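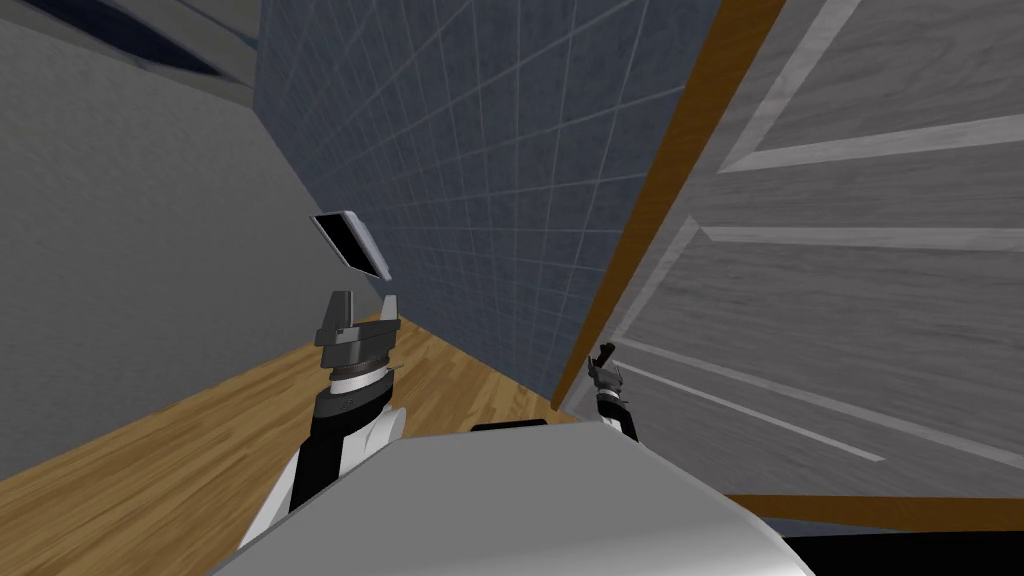 Left arm up, gripper open.

2 August 2025

Home at last, shoes off, feet up on the other kitchen chair, and I want to get this down before I start remembering it better than it was. We took the petition to the statehouse office in Stondley this morning, the one asking for a cap on what the payday lenders can charge, and I am so tired and so pleased that I have already put the tea bags in the refrigerator.

We met in the parking lot behind Toivonen Hall at eight. I had thought it would be mostly us Lutherans and the two Methodist ladies who come to everything, but then the van from the mosque on Sarnatov Street pulled in, full right to the back seat, and a whole crowd from the synagogue walked over together carrying a cooler. Such a good feeling, seeing people climb out and shake hands who had only been names at the bottom of emails since December! Somebody had made those little potato pastries and I ate three of them standing up, and got flakes all down the front of the good blue jacket, and had to be brushed off like a child by Ulla Seppälä.

Ulla was in charge of the signatures. 1276 of them! We had set out to get 1000, and back in the spring I would have told you (I think I did tell several people) that we would be lucky to get half that. She had them in a blue accordion file with a belt around it, an ordinary trouser belt, and she wouldn't put it down, not even for the prayer. The rabbi prayed, and then the imam, and then our pastor, who had clearly planned something longer and looked at his watch and thought better of it. I was grateful. I love him dearly but it was already warm out there.

The senator wasn't in. I suppose I knew he wouldn't be, on a day like this, but his aide had agreed to come and open up the office for us and she gave us nearly an hour, which was more than I expected. She is very young and she wrote everything down by hand. We had agreed beforehand that five people would speak, and that I would be the last, and I had my page all typed out in big letters and then hardly looked at it.

I told her about my sister. I said how she borrowed from Fumora to get the transmission fixed, a small amount, the kind of amount you'd be embarrassed to ask your family for and should have asked them for anyway, and how she was still paying the thing off two winters later, long after the car itself had gone to the junkyard. I said that Scripture is not shy on the subject of lending to the poor, mine or anybody else's in that room, and I heard a sort of murmur behind me, and that helped. My voice did its wobble. I kept going.

The aide asked a good question, whether people would have anywhere else to go if those storefronts closed, and the man from the mosque told her about their loan fund, where you pay back just what you took. He told it so plainly. I mean to ask him how they got it started. Our benevolence fund mostly sits there until someone's furnace quits, and I have been wondering about it all the way home and am still wondering.

Will the senator sign on to the bill? She couldn't say, of course. She said he was "listening closely," and Ulla said, quite sweetly, that we'd be glad to come back and say it louder. Everybody laughed, the aide too, I think.

Afterward we sat on the wall in the shade and finished off what was in the cooler, and I talked for ages with a woman who used to teach school out past the reservoir and who knows my cousin's husband, and has much the same opinion of him that I do. Then it was the long drive back with the windows down because the air conditioning in Ulla's car is only for show.

I called my sister when I got in. I read her my page, the typed one, and then told her what I had really said. She was quiet, and then she asked if there were any pastries left. There are four, wrapped in a napkin in my purse. I'll take them over to her after church tomorrow, and I must remember to return the belt, which I seem to have ended up with.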